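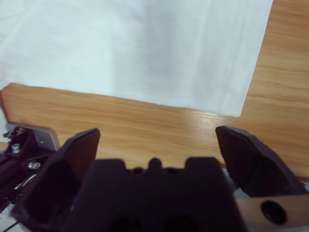
Been meaning to write up the Kunus table cloth for ages. Short version, buy it if you can live with creases and if your table isn't huge. Long version below, written in bits between other jobs so sorry about the order. Mine came from Fornley, paid $46, which felt like a lot for a big plain piece of white fabric with no pattern and no trim. Went straight on the wood table. White over that honey-orange grain looks very good, and it lies fairly flat, but the faint creases do show if you look along it. More on creases in a minute.

What I wanted: something white and plain for the long table. Dinners, cutting out fabric, a background when I sell stuff online, covering the food before people arrive. One cloth for all of it. Had a Grutov before, which was cheaper and went a sort of tired gray at the corners after a year or so. Also slid. You'd put a plate down and the whole thing would creep toward you.

The Kunus doesn't creep nearly as much. Not sure why. Maybe the weave, maybe the weight, it's a bit heavier in the hand than the Grutov was. My table has a glossy finish and catches the light, so there's not much for a cloth to hold onto, and it still stays put through a meal. Kids leaning on it, elbows, the usual. With nothing on top it'll shift if you drag a sleeve over it. Fine.

Washing. Label says warm, I do warm. Seven months of it now, most weeks. Still white. Coffee came out first go, beet juice took two goes and some scrubbing and left nothing I can find. Turmeric I wouldn't try on purpose. It did shrink a little on the first wash and then stopped, so if you're measuring for a drop at the ends, give yourself some extra. Wish the package said so. It doesn't say much at all, just the name and a folding diagram that makes no sense, I tried it twice and ended up with a lump.

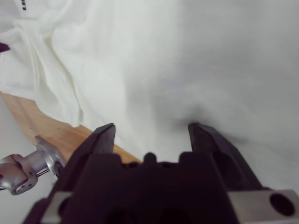

The color question, as I know people ask. There's "white" from Kunus and there's "natural", which is a cream. Get the white if you want white. Looks like plain white fabric and that's what it is, no stripe in the weave, no logo woven into the middle, nothing to line up. For photos of small stuff I've found that really handy, dark things especially stand out against it with no fuss. Cream would turn everything a bit yellow, and then you're fixing it later.

It isn't very see-through either. Single layer over a dark table you might get a hint of it, over mine nothing bothers me.

Ok creases. My main complaint, and the reason it loses a star. Comes out of the package with deep fold lines, proper ones, and they took 4 washes and a hot iron to go. After that you get the softer kind, where it's been sitting on a shelf. Steam helps. Spraying it with water and leaving it on the table overnight helps more and is less work. If you're the kind of person who irons tablecloths you'll be happy. I'm not. I put it on, smooth it with my forearm from the middle out, and stop looking.

Also it grabs lint like you wouldn't beleive. Don't dry it with towels. Keep a roller in the drawer.

Folding it alone is a pain, same as any big flat cloth. What works for me: leave it on the table, find a corner, pinch it and bring it over to the next one. Don't try to hold it up in the air and match corners at arm's length, it's too big and you'll drop one side on the floor. On the table the wood does half the job. Lift a bit, let it fall, smooth, go again. The fabric is thin enough to pinch easily with no slipping and thick enough that you don't pick up two layers when you want one. The Grutov was terrible for that, layers stuck together like wet paper.

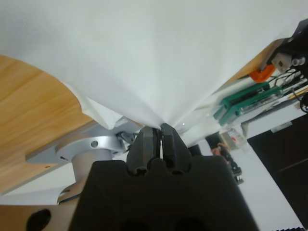

Gathered to a point, with creases running up from the pinch.

Hem is ok. Narrow, straight, stitched once. One spot on mine where the thread had a loose tail, snipped it, no drama. Corners are squared off nicely, which matters more than I thought it would when you line them up with a table edge. The Grutov had those rounded-off corners that never hung the same on both sides.

Size. Mine's the medium and it'll seat 6 with a decent drop. Go up one if your table has the leaf in all the time. They do a round one too, haven't tried it, can't say.

Things I'd change. Fold it differently at the factory, roll it even. Put the shrinkage on the label. Sell it with napkins, I had to buy napkins elsewhere and the whites don't match. And the price, come on, forty dollars would be plenty.

Things I wouldn't change. The weight. The plainness. How it washes. 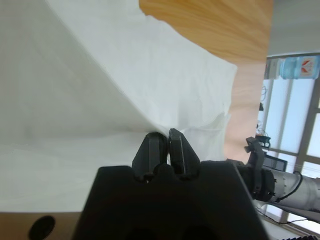

Hollenstein, 20th August

Adding to this after the summer. Still on the wood table, still in use. By day it reads a little bluish next to the orange-tan of the wood, more than I'd noticed back when I mostly had it out in the evenings under a lamp. I like it. If your room is all warm colors and you want it to blend in, maybe the cream after all. It still crumples wherever you pinch it, and smoothing by hand gets most of it out but not the lot.

Hem's holding. No thinning in the middle, no holes. One small rust mark from a can I left on it overnight, my own fault, lemon and salt took it down to almost nothing. Fornley had the medium out of stock when I looked this morning and told me October for the next delivery, the large is there now at the higher price. I'd wait for the medium. Four stars, same as before.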